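Products > Grippers > Welora G2 > FAQ
Last updated: 30 April 2023

What is in the kit?
Gripper, wrist bracket, wrist camera, signal cable and mounting screws. The arm is sold separately.

Which arms does it fit?
Pestau and Pondach arms with the standard flange. Other arms need an adapter plate – send us the flange drawing before ordering.

How long is the camera cable?
Standard length is 2 m. A 3 m version can be ordered at no extra cost.

Can it handle soft goods?
Yes, within the rated payload. Bags, folded cloth and rope handles need a slower approach speed than rigid parts. Set the approach angle so that one finger can enter between the layers of fabric.
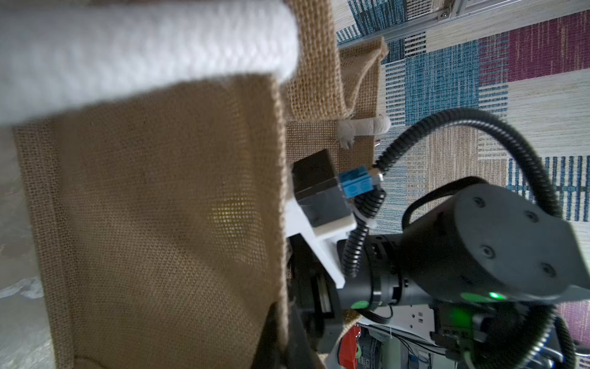
Zerrin Akgül writes that on coarse weaves she had to lower the closing force one step below the default, or the fingertip caught in the threads on release. We suggest the same setting for burlap and open-knit fabric.

What does the green LED mean?
Steady green: power and bus are both good. Flashing green: waiting for a command.

How often are the fingertips replaced?
Inspect every 1000 cycles. Replace when the edge is visibly rounded. The part number is on the packing list.

Was this page helpful? 164 found this useful
2 comments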